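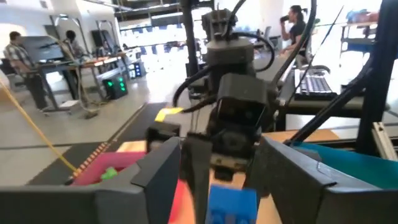
Every August the same article comes around, and this year I have read it in four different places. It says that children learn through play, that the toys in the average house are the wrong toys, and that the right ones can be delivered in a box every other month for a price. The box changes. One year it was wood, then it was felt, and now it is anything with the word "open-ended" on the lid.

I have no quarrel with play. I have two kids and have stepped on most of what they own. My quarrel is with the claim that somebody has measured it, and that the measuring came out in favor of whatever is being sold.

Take Dromier, the subscription that half the parents in Grirkdale seem to have signed up for since spring. It costs more than 282 dollars a year. The leaflet says each box "supports 18 key skills." I read the leaflet twice looking for the skills. A few are named: focus, patience, hand control, "early engineering thinking." The rest are left to the imagination, which I suppose is one of them.

What is early engineering thinking? A child puts a block on top of another block and it stays, or it falls and the child puts it back. I'm willing to believe that something is being learned there. I'm willing to believe it is important. But kids have been doing that with rocks and pan lids for as long as there have been either, and I would like to see the evidence that it goes better with a curated set.

When you ask for the evidence, you get pointed to a study. There is always a study. The one Dromier leans on was paid for by Prolska, the company that makes the toys that go in the box, and it followed a group of families who had already bought them. Parents filled in a form at the start and another one later, and on the second form they said their children had improved. Of course they did. The children were older. A three-year-old who sits next to a bag of potatoes for half a year will also be better at talking, climbing and buttoning a coat by the end of it.

There was no comparison group. It says so near the back, in a paragraph about "limitations," and then the next page goes right on as if the paragraph weren't there.

I don't think anybody at either company is lying. I think they have done what most of us do, which is start with something we like the sound of and go looking for support. Parents are easy customers for this because we are tired and we are worried. If someone tells me that a thing might help my kid, my first thought is how much, and my second is what sort of parent asks how much. The whole business lives in the space between those two thoughts.

The school district has now caught the same bug. The proposed budget for the Ní Chonaill building has a line for "structured play resources," 3555 dollars, to go to the kindergarten rooms. That is small money by school standards and I won't pretend it is a scandal. But I went to the meeting and asked what was wrong with the resources already there, and the answer was that they weren't structured. I asked what the structure would consist of. I was told there would be cards.

The cards explain to the teacher what the child is doing. I have seen a sample. One says that sorting objects by color "builds the foundation for data literacy." Another says to let the child lead, and then gives a list of questions to ask while the child is leading. Anyone who has tried asking a five-year-old a question in the middle of a game knows how that goes. You get a look, and the game moves to another room.

A kindergarten teacher with more than a year or so on the job does not need a card for this. She needs fewer children per room, or a second adult in it, or a sink that works. Those things cost real money, and they don't photograph well for the newsletter. A play kit is cheap and cheerful and lets everyone feel that something has been done.

The best argument on the other side is that plenty of kids don't have much to play with at home, and a school ought to make up some of that. I agree completely. So buy them toys. Buy a lot of them, plain ones, and buy them used if you can find them. Grirkdale has a thrift store with bins of the stuff at prices that would make a subscription company weep. What I object to is paying extra for the theory.

The theory also does some harm, I think. Once every toy has to have a purpose, the adults start checking whether it is being met. I have caught myself doing it. My younger one spent most of a rainy afternoon putting things into a bucket and taking them out again, and I sat there wondering if I should steer her toward something with a little more in it. Why? She was busy. She was happy. She wasn't behind on anything. I had simply read too many leaflets.

There was research on play before there were boxes, and some of it is careful and modest. From what I have read, the careful people tend to say that play seems good for children, that it is hard to say which kind does what, and that having time for it probably counts for more than the equipment. You can't put that on a lid, and you can't renew it automatically either.

The budget goes back for a second reading before the end of the month. I plan to ask about the sink.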